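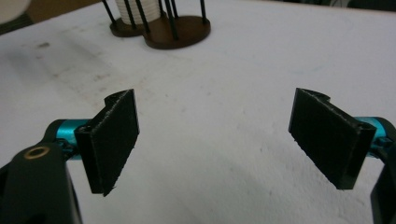

Hand gripper open over the bench, both pads showing. Edges lightly frayed, left and right.

October, bench notes, started 8:40

Murdo wants a line in the Dallside handling rules that says "pads to be replaced when worn." I said I would look at it before it goes in. I have looked at it and I don't like it. Worn compared to what? The pads in the picture have fuzz standing up along the edges and a bit of whitish fiber showing. By Murdo's wording they are done. By mine they are pads that have been used, and I have no evidence that a frayed edge does anything to a grasp. The face of the pad is what touches the part.

So before we write a rule I want to know what the rule is protecting. Went through the log to find out.

We have 3,634 grasps recorded on this style of pad. Of those, 254 are marked as a slip or a drop, which is just under 7 percent. Sounds useful until you read the comments. Most of the 254 say "slip" and stop there. No note of which pad set, no note of pad condition, and for a good stretch no note of what was being picked up. Vikas filled in his properly, I will give him that. Mine from the early weeks are as bad as anyone's.

The current draft also says swap the pads every 1,000 cycles. I asked where that number came from. Vikas thought Murdo had it from the Jimmont procedure. Murdo thought Vikas had it from Gikadham. I have both documents open and neither one gives an interval. Gikadham says "inspect regularly," which commits them to nothing, and Jimmont has a whole page on gloves. As far as I can tell the 1,000 was typed into a table as a placeholder and then got copied forward until it looked like a requirement.

I'm not against an interval. I'm against one we can't defend when somebody from Després asks, and they will ask, they read tables.

10:15
Talked it over with Vikas. His view is that a bad number everyone follows beats a good number that arrives next year. Fair point, and I have no comeback except that people stop following rules they suspect are made up, and then they stop following the ones next to them as well. We already have this with the bench wipe-down sheet. It is initialed every shift and the white top still has gray smudges and scuffs on it. Either the wiping doesn't shift them or the initials are doing the wiping. I couldn't tell you which, and the sheet can't either.

Proposal, for Murdo to shoot at:

Drop "worn." Replace it with things a person can check by looking. Bare patch on the pad face: change it. Pad lifting from its plate: change it. Fraying at the edge only: write it down and carry on.

Change left and right together. Murdo already does this, Vikas doesn't, and I have done both depending on how many spares were in the drawer.

Pad set number goes in the log with every slip. If it isn't there, the entry gets sent back. I know how popular this will be.

Keep the 1,000 for now but label it provisional in the table, with a name beside it. I'd suggest Murdo's name.

Clear the area under the open fingers before a session. The draft says "a suitable distance," and I asked 2 people what that meant and got two answers a foot apart. Needs a measured line on the bench top or it should come out.

Open question on the pivots. The draft has a daily check for play in the finger linkage, done by hand, "no perceptible movement." Perceptible to whom? Vikas has a lighter touch than I do and would probably fail a hand unit that I'd pass. A feeler gauge would settle it but then we need a limit, and we don't have one of those either. Leaving it as is until someone brings me a better idea.

2:30
Murdo read the above. He accepts the three pad conditions, refuses to have his name in the table, and says edge fraying should trigger a change if loose fibers are getting onto parts. That's reasonable and I hadn't thought of it. Adding it. He also points out that I have no data for my bare patch rule — correct, I don't. It goes in as provisional too, with my name on it.

To do: go back through the 254 and mark which ones can be tied to a pad set at all. My guess is roughly a third. If it's much less than that we should quit quoting the slip rate in the monthly note.

Order spare pads either way.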